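Search this site Enter keywords Go

Tralavo Staff Newsletter
Oct 2, 2020

Small Items, Shared Surfaces: Fall Tidying at Idham and Policarpio

Print this article | E-mail this article

The fall tidying period is now under way at the Idham and Policarpio buildings. All staff with access to a shared work area are asked to set aside time during the period to clear floors and surfaces, empty small containers, and return loose articles to their places. The guidance issued in February remains in effect, with the additions set out in this item.

The February review covered 67 shared areas in the two buildings. Its findings on furniture and large equipment were favorable. The remaining concerns related almost entirely to small items: bottles with and without contents, desk supplies, cloths, jars, and bags placed on the floor for a short time and not collected. Bottles are therefore to be dealt with first. A bottle still in use should be closed and stood upright at the side of the area. One that is finished should be discarded the same day. 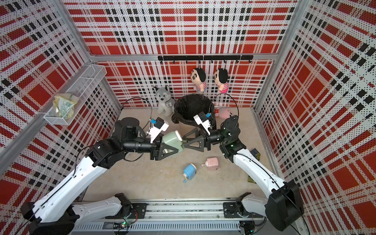 Pencil Sharpeners

Staff in the drafting and records sections have asked for clearer direction on sharpeners. Any sharpener with a receptacle should be emptied when the shavings reach the rim, and in any case before the area is handed over to another section. Shavings are to be tipped directly into a lined bin. They should not be placed in the paper recycling, which Citemier collects under separate terms. After emptying, please wipe the receptacle with a dry cloth and confirm that it is seated properly before the sharpener is put back.
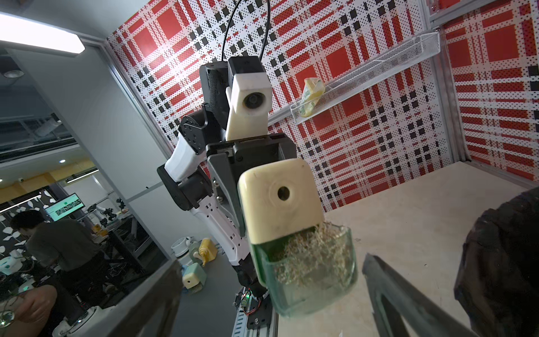
Sharpener with a translucent green receptacle, packed with curly shavings.

Replacement sharpeners may be requested from the Idham supply counter. A full receptacle is not grounds for replacement.

Wall Storage

Hook rails and wire mesh baskets are intended to keep the floor clear. Light articles may be hung from the rails, provided that they do not obstruct the work below. Baskets are suitable for folded bags and other soft goods. Glass should not be stored in them. Decorative articles, including plush toys, are permitted on the rails at the discretion of each section, and no section is required to remove those already in place.
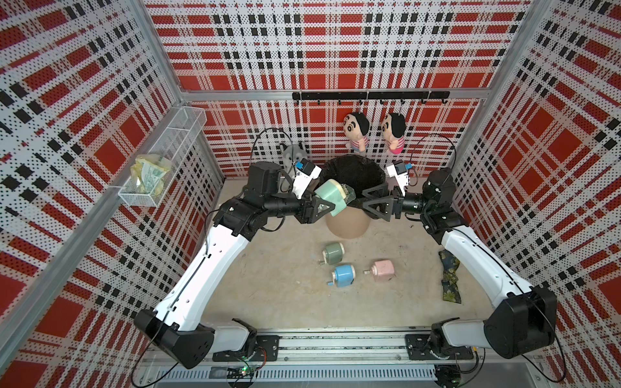

Plush dolls on the hook rail, with a wire mesh basket on the plaid side panel.

Bins and Liners

A total of 800 liners has been delivered to Policarpio and a further 600 to Idham. The liner should be folded over the rim of the bin so that it does not slip when items are dropped in. Where a bin stands against a back wall, please leave enough room in front for it to be reached from the work side.

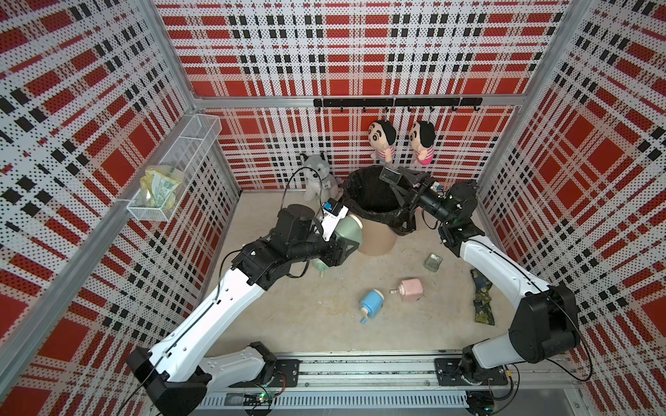
Soap dispensers that still hold soap are to be returned to the washroom shelf with the pump closed. Cloths should be shaken out and folded before they are put away. Clear glass jars may be kept for screws and clips if they are labeled, and unlabeled jars will be treated as surplus at the close of the period.

Sections that require additional hooks or baskets should submit the standard request form to the Tralavo Facilities Office. Eleven requests are outstanding from February and will be filled first. Questions on recycling should likewise be addressed to the Facilities Office, which will refer them to Citemier as needed.

Contact the Facilities Office | © 2020 Tralavo. All rights reserved. | Back to top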